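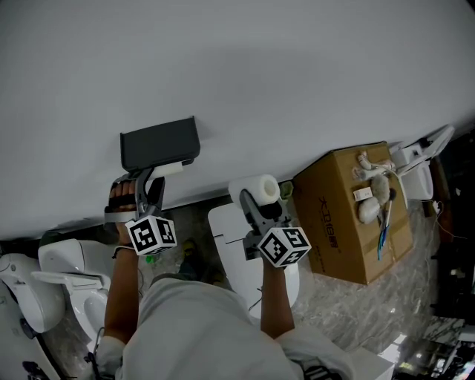 Washroom fittings: what changes in March

The second stage of the washroom work at the Ketham building starts in March. Leonie Kuster has asked for the practical points to be set out in one place, so that the questions raised at Tuesday's meeting do not have to be answered separately by each floor.

Toilets. The old pans on the ground and first floors are being replaced with white close-fitting units from Plullum. Seats and lids are fixed from above with two bolts and can be removed for cleaning without lying on the floor. Please do not overtighten them. Hand tight plus a quarter turn is enough, and the plastic washer goes under the hinge plate, not on top of it. Two hinges were cracked in the first stage through using the wrong spanner.

Paper. The Soylu holders take a standard roll with a hollow core, maximum core length 104 mm. The large rolls left over from the old dispensers will not fit. Imogen Parsons has 16 cases of these in the basement store and would like them gone. Any tenant who still has a jumbo dispenser may take them at no charge.

Floors. Grey-veined marble marks easily. Acid descalers, including vinegar and most limescale gels, etch the surface and the dull patch cannot be wiped off. Use the neutral cleaner in the 7 litre drums, diluted as on the label, and rinse. Descaler may be used inside the bowl only, with the bottle stood on a tray. Cardboard boxes should be moved off the floor at the end of each day; damp board leaves a brown stain which takes a poultice to lift.

Brushes and pads. Blue handles are for toilets, green for basins and yellow for general surfaces. Pads are not colour coded in this delivery and should be kept with the brush they are used with. Worn pads go in general waste.

Cables and small fittings. Loose parts are to be kept in the carton they arrived in until the unit has been signed off. Tobias Haverford found a bag of inlet connectors in the recycling last month and the replacements took nine working days.

Cost. The fittings for this stage come to 2,971 before tax, against an allowance set last autumn that did not include holders. The difference of 300 has been met from the repairs budget and service charges are unaffected.

Access. Water to each washroom will be off from 7 am until early afternoon on the day of fitting. Notices will go on the doors the evening before. The accessible toilet by the Trondus entrance stays open throughout.

Queries to Verna Pettigrew at the front desk.

You are receiving this newsletter as a registered occupier. Unsubscribe or manage your preferences. This site uses cookies to remember your settings. Accept all | Reject | Cookie policy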